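Skistness road noise readings: read me first

Hi, and thanks for downloading. I put this data set together over two summers of driving the same roads with a microphone bolted near the back wheel, and I'm sharing it because I got tired of emailing it to people one at a time. If you use it for something fun, please write and tell me!

What you get

One big table, readings.csv, with 819 rows. Each row is a single pass over a single stretch of road. There's a second, smaller table called stretches.csv that says where each stretch starts and ends and what kind of surface it has, as far as I could find out from the county (they were very patient with me). The two tables join on stretch_id.

Of those rows, 615 are what I'd call clean: dry road, steady speed, no truck in the next lane. The rest are still in there with a flag, because I know some of you like messy data and I didn't want to be the one deciding for you.

Columns in readings.csv

stretch_id: short code, like SK04 or DA11. SK is the Skistness side, DA is the Dauda side.
pass_no: which pass it was on that day, starting from 1.
speed_mph: average speed over the stretch. I aimed for 50 every time and mostly got there.
level_db: the noise level, averaged over the stretch, A-weighted.
air_temp_f: air temperature from the car's own sensor, so don't lean on it too hard.
road_temp_f: from a cheap infrared thermometer. Blank for the whole first summer. I didn't own one yet.
flag: empty if the row is clean, otherwise one of wet, slow, traffic, wind or other.
note: whatever I typed at the side of the road. Spelling not guaranteed.

How the readings were made

Everything was recorded with the Titeck meter, clipped to a homemade bracket (version two of the bracket; version one is in a ditch on the Dauda road if anybody wants it). The stretches are all 300 yards long. I turned around at each end and did both directions, then went again until I had at least three good passes or ran out of daylight.

Tires matter a lot more than I expected when I started. Same car and same set of tires all the way through, but they did get older, and rubber gets harder as it ages. If you compare the first summer to the second, please keep that in mind. I haven't corrected for it. I tried a couple of ways and didn't trust either one.

Temperature is the other big one. Warm roads read quieter than cold ones with the same surface. The August rows from the second summer are the warmest in the set, and they make the new surface on SK07 look better than it deserves. There's a temperature correction in the script, turned off by default. Turn it on with the option called tempfix.

Known problems

SK09 and SK10 overlap by a little bit. My fault, I picked the wrong mailbox as the marker.

DA03 was patched partway through the first summer, so the early and late rows are not the same road. I should have given it a new code and I still might.

A few of the notes mention "the hum." That was the bracket. I fixed it, and the affected rows are flagged other.

Levels are fine for comparing one stretch to another in this set. Please don't put them next to numbers from a proper measuring trailer. The microphone isn't enclosed and I never calibrated against one.

The viewer

Drisora is the small program I wrote for looking at the tables without opening a spreadsheet. It draws each stretch as a colored bar, and if you click on one you get all the passes for it. It's in the viewer folder along with its own short instructions.
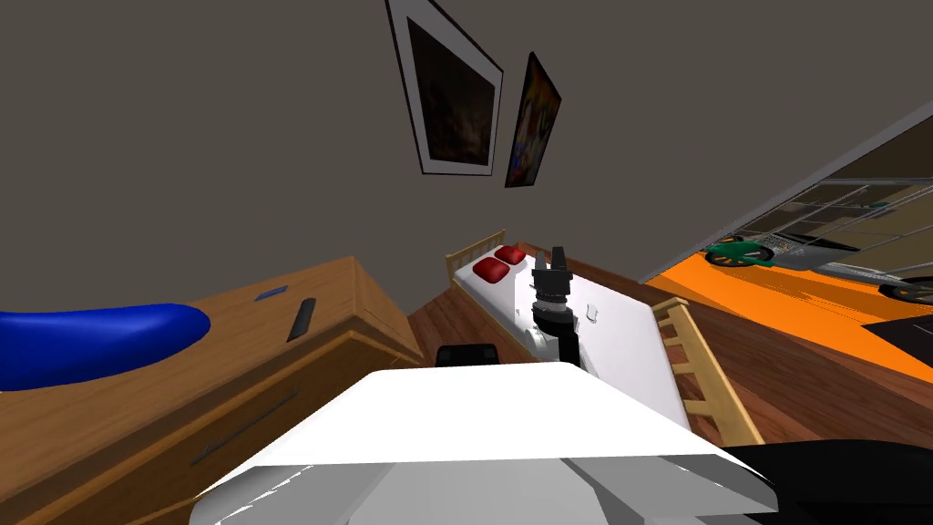

Rendered room with a slatted wooden bed.

If the viewer won't start, delete the settings file and try again. That fixes it nine times out of ten on my machine. On older laptops the scene tab can be pretty slow, but the road bars should come up right away.

Using it and giving credit

Do what you like with the tables, including for work. If you publish something, a line saying where the readings came from would be lovely. "Skistness road noise readings, April 2022 release" is plenty.

Big thanks to Dorothy Clegg, who read out the speed on more passes than either of us wants to remember, and who caught the mailbox mistake (a year late, but still!).

Changes since the last release

Added road_temp_f for the second summer.
Fixed the wrong end point for DA11.
Notes with commas in them no longer break the table.
Renamed the rain flag to wet, so check your scripts.

Still to do

New code for DA03. A proper map. Something about wind, which right now is just me sticking my hand out the window and deciding.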